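**Segundo Escobar**

Spent the morning switching our kitchen over to refillables. Notes for anyone who wants to cut down on packaging without buying a bunch of new stuff. 1/7
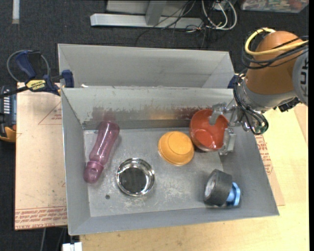
Marisol Ccori replied: does the refill place in Bastos still take any container, or do you have to buy theirs now?

Any container, as long as it's clean and has a lid. They weigh it at the door and write the weight on tape. 2/7

Dish soap was the easy one. A refill of 500 ml costs me 70 cents less than the bottle at the supermarket. Over a year that's lunch money. 3/7

Rice, lentils and oats go in old jars. I label the lid and the side. If you only label the lid, you will mix them up. 4/7

Shampoo didn't work out. The bulk one left my hair stiff, so I went back to Mistar bars. They last me roughly 2 months if I keep them off the wet shelf. 5/7

Oil is a pain. The tap is slow and the line backs up behind you. Lovely Samonte told me to go before 10 a.m. and she was right, I was out in 20 minutes. 6/7

Still looking for loose coffee that isn't stale. Kultidari had some in May but the bin was gone last time I went. If you know a place, post it below. 7/7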